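Home | Projects | Reports | Archive | Contact

Reuse of Corrugated Boxes for Power Cord Storage
Student Project Report, Packaging and Materials Handling
Prepared by Ashley Dunmore
Project advisor: Reinhold Eichhorn
Submitted 7/29/23

1. Background

The teaching labs at Zadville keep a large stock of detachable power cords. Before this project the cords were stored loose in deep bins, and finding one of a given length meant lifting out most of the bin. An inventory taken in April listed 200 cords in service. The department asked for a storage method that used no new containers and could be set up by students during normal lab hours.

Used shipping boxes were the obvious candidate. The labs receive small goods in shallow corrugated boxes with attached lids, and most of these went to recycling after one use. The question for the project was how well a used box holds up when it is filled with cord, and at what point it should be thrown out.

2. Requirements

The following requirements were agreed with the advisor before any boxes were packed.

Each cord must be coiled and tied before it goes in the box. Coils are laid flat, and no coil may stand higher than the side wall. Plugs and connectors stay on top of the coil they belong to, so that the type can be checked without untying. The lid must open fully on the bench and stay open while the box is being loaded. Loaded mass is limited to 900 g for a single box, a figure chosen for the shelf rather than for the board itself.

3. Packing method

Cords were coiled by hand in long loops and cinched near the middle with a thin tie. Long loops suit a shallow tray better than round coils, which spring up against the lid. In trials with round coils the lid had to be pressed down to close, and the tab worked out of its slot after a short time on the shelf.

Bundles were laid across the tray one after another and allowed to overlap. Work was done on a cloth-covered table, which keeps the box from sliding and protects the metal prongs of the plugs.

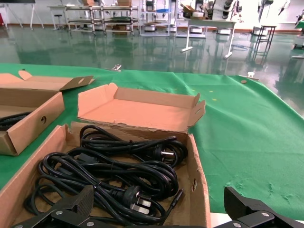

Overlap was a point of disagreement in the group. Laying bundles side by side makes each one easier to pull out, but it uses the floor area poorly and leaves the ends of the loops pressed into the corners. Corners are where used boxes are weakest. The overlapping layout was kept, with the instruction that the rear bundle goes in first and comes out last.

Ties were a smaller issue. One tie per bundle was enough for short cords. Longer cords opened out at the loop ends when handled, and a second tie is recommended for anything above 2 m.

4. Condition of the boxes

Wear was recorded by location: front edge, rear edge, side walls, corners, lid and flaps. Frayed or torn top edges were treated as cosmetic as long as the wall still stood upright when the box was loaded. Tears along a fold were treated as a defect, because the wall then leans outward under the weight of the cord.

Holes in the walls and lid did not affect the result — a cord bundle is too large to pass through them. Large holes let dust in, and boxes with them should go on an upper shelf. Boxes are to be emptied and opened flat on the table for inspection, since damage to the floor of the tray is hidden when cords are in place.

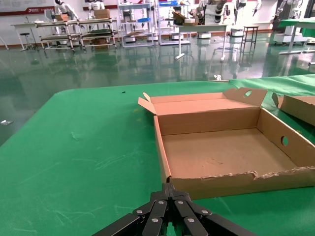
Figure 2. Empty box with the lid raised. The front edge is frayed and torn.

5. Results

A set of 20 boxes was put into use under the Zono shelving plan, which assigns a fixed position to each cord type. Retrieval was easier than with the deep bins in every session where it was checked. The most common fault was a bundle returned without its tie, followed by lids left open on the shelf.

Board quality varied more than expected. Boxes from the Tunstall deliveries kept their shape well after repeated opening. Those from Ilum were softer at the hinge line and creased beside the fold. Both kinds remain in use.

6. Recommendations

Label the short end of each box with connector type and length. Inspect boxes at the start of each term and replace any with a tear along a fold. Keep spare ties at the packing table. A trial with taped edges was planned but not completed, and it is left for the next group, along with a check of the mass limit for boxes stacked two high.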